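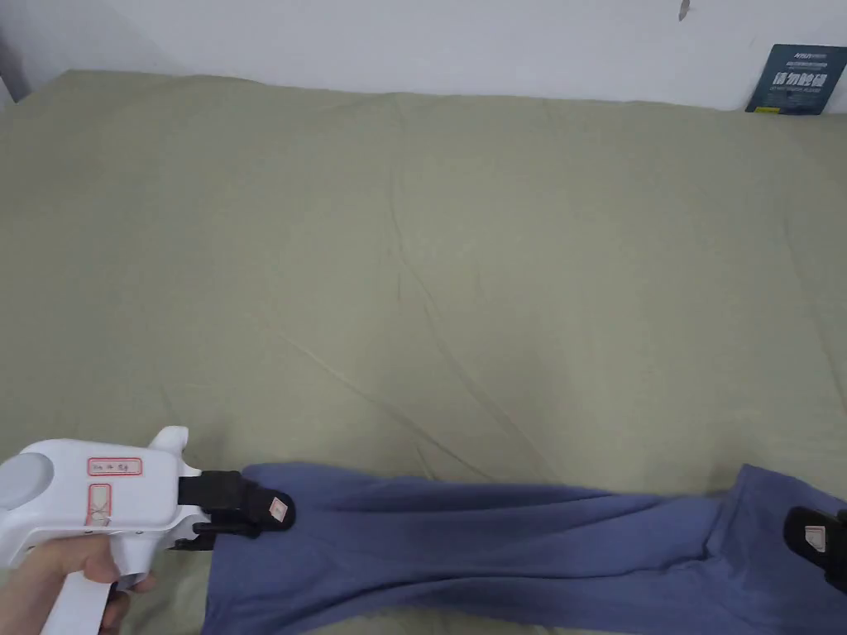 Clernudance Writers' Circle, Short Fiction Group

The Inheritance

When Aunt Rankin died she left the house to Kristine Policarpio, the money to a donkey, and the piano to whoever could get it out.

The piano was upstairs. It had gone up before the staircase was altered and had been there ever since, like an opinion. Kristine had three cousins, all of whom had taken lessons on it and all of whom now discovered they had been very fond of it.

"It's a Prestinix," said the eldest, Adix, who had been named after a grandfather and never forgiven anyone. "They only made 234 of them."

"Why did they stop?" said Kristine.

"People heard them," said his sister.

The solicitor read out the terms over weak tea. The claimant must remove the instrument whole, without injury to wall or banister, and must then play something on it in the front garden. Failing that, it stayed with the house, and so did the obligation to have it tuned every October.

Adix went first. He brought two men and a rope. By noon the piano had moved 20 inches and one of the men had gone home to think about his life.

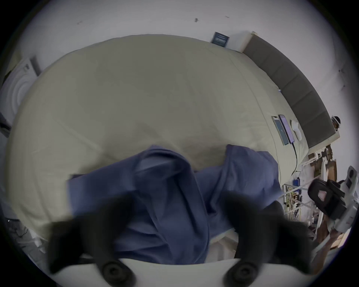
The Second Attempt

His sister favoured the window. She measured it in the morning, when she felt it might be at its widest, and again after lunch. Then she measured the piano and sat on the landing for a while eating a pear.

The third cousin didn't measure anything. He said Aunt Rankin had told him privately that the piano was his, and that it would come to him when it was ready. He waited at the foot of the stairs until teatime with his arms slightly open.
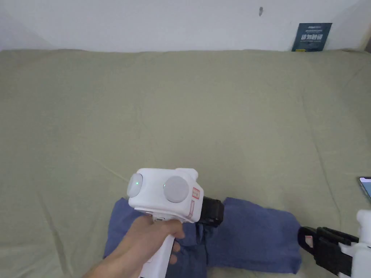
Kristine stayed out of it, having her own room to sort out, and a funeral still to dress for. She had got as far as a green sheet on the bed and something blue lying rumpled on top of it, which might do for the service if no one looked below the knee. From there she could hear Adix through the wall, trying a low note. It went on for some time. It sounded like a cow being told the truth.

She went in and lifted the lid. Inside was an envelope addressed to the tuner, with a cheque in it and a note: "Same again next year. Don't mend it. They might visit."

Kristine put the envelope back and asked if anyone wanted more tea.

Comments

Marge: The pear! I have a cousin exactly like this. What happened to the donkey?

tfell: Enjoyed it, but a solicitor would never allow the front garden bit.

Oona B: Ours took the window frame with it. Very true to life.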